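Steckbrett auf dem Arbeitstisch einrichten: Platten, Stifte und Zylinderteile anordnen

Stand: Oktober. Bearbeitung: Naomi Biwott, Zeichnungen: King-fai Pan

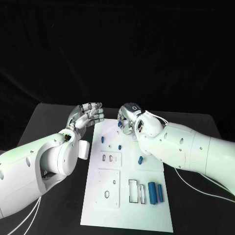

Geltungsbereich

Die Anleitung beschreibt das Einrichten eines großen weißen Steckbretts mit ausgeschnittenen Platten, kleinen Stiften und blauen zylindrischen Teilen auf einem dunklen Tisch. Sie gilt für die Bretter der Reihe Staltari. Für die ältere Reihe Mrema gelten andere Lochabstände, die Reihenfolge der Arbeitsschritte ist dieselbe.

Benötigtes Material

Steckbrett mit zugehörigem Belegungsplan
Satz ausgeschnittener Platten
Stifte, Nenndurchmesser 8 mm
zylindrische Teile, blau
rutschhemmende Unterlage, 2 mm stark
Anschlagwinkel, Stahllineal, weicher Bleistift
flache Sortierschalen
fusselfreies Tuch
schwarzer Stoff für den Hintergrund

Schritt 1: Tischfläche vorbereiten

Tischplatte trocken abwischen. Staub und Späne verfälschen die Auflage, das Brett kippelt dann beim Stecken. Anschließend die Unterlage auslegen und glatt streichen. Sie muss auf jeder Seite kleiner sein als das Brett, überstehende Ränder rollen sich mit der Zeit auf.

Der schwarze Stoff wird hinter dem Tisch aufgehängt. Leichte Falten sind zulässig. Der Saum darf nicht auf der Tischplatte aufliegen. Glänzende Stoffe sind ungeeignet.

Schritt 2: Brett ausrichten

Das Brett mit der langen Seite parallel zur Tischkante auflegen. Abstand an beiden Ecken der Längsseite mit dem Stahllineal messen. Weichen die Werte voneinander ab, das Brett verschieben und erneut messen. Nach dem Ausrichten die Ecken mit Bleistift auf der Unterlage anzeichnen, damit die Lage nach dem Reinigen wiedergefunden wird.

Prüfung: Mit der flachen Hand nacheinander auf alle Ecken drücken. Das Brett darf sich nicht bewegen.

Schritt 3: Teile sortieren und prüfen

Platten, Stifte und Zylinder getrennt in Schalen legen. Jedes Teil vor dem Einsetzen prüfen:

Platten: Innenkanten der Ausschnitte mit dem Finger abfahren. Grat mit feinem Schleifpapier entfernen, danach abwischen.
Stifte: auf einer ebenen Fläche rollen. Ein Stift, der dabei eiert, ist verbogen und wird aussortiert.
Zylinder: Stirnflächen auf Kerben kontrollieren. Teile mit beschädigter Stirnfläche stehen schief.

Zu stramm sitzende Stifte nicht einschlagen. Erst das Loch reinigen, dann den Stift gegen einen anderen tauschen. Klemmt auch dieser, das Loch im Belegungsplan sperren.

Schritt 4: Platten auflegen

Mit der größten Platte beginnen. Sie wird am Anschlagwinkel angelegt und dient als Bezug für die übrigen. Danach die kleineren Platten nach Plan auflegen. Zwischen zwei benachbarten Platten bleibt ein Spalt, in den das Lineal passt. Stoßen Platten aneinander, lassen sie sich später schlecht abheben.

Schritt 5: Stifte und Zylinder einsetzen

Stifte senkrecht ansetzen und mit gleichmäßigem Druck einschieben. Von der Mitte nach außen arbeiten. Die Zylinder folgen zum Schluss, da sie die Sicht auf dahinterliegende Löcher verdecken.

Schritt 6: Endkontrolle

Das Brett von oben mit dem Belegungsplan vergleichen, danach auf Augenhöhe gehen und die Reihen in Längsrichtung durchsehen. Schräg stehende Stifte fallen so am ehesten auf. Korrekturen in den Plan eintragen und mit Kürzel versehen.

Häufige Fehler

Brett wandert beim Stecken: Unterlage verschmutzt oder falsch herum aufgelegt. Die raue Seite gehört nach unten.
Platte liegt hohl: Rest von Grat oder Klebeband an der Unterseite.
Zylinder wackelt: Aufnahme ausgeweitet. Auf einen Nachbarplatz ausweichen und den Plan anpassen.

Aufbewahrung

Teile sortenrein in den Schalen lagern, Platten liegend, nicht hochkant. Ersatzstifte sind bei Workton unter der Bezeichnung der jeweiligen Brettreihe gelistet. Korrekturen zum Belegungsplan an Issa Tarawneh.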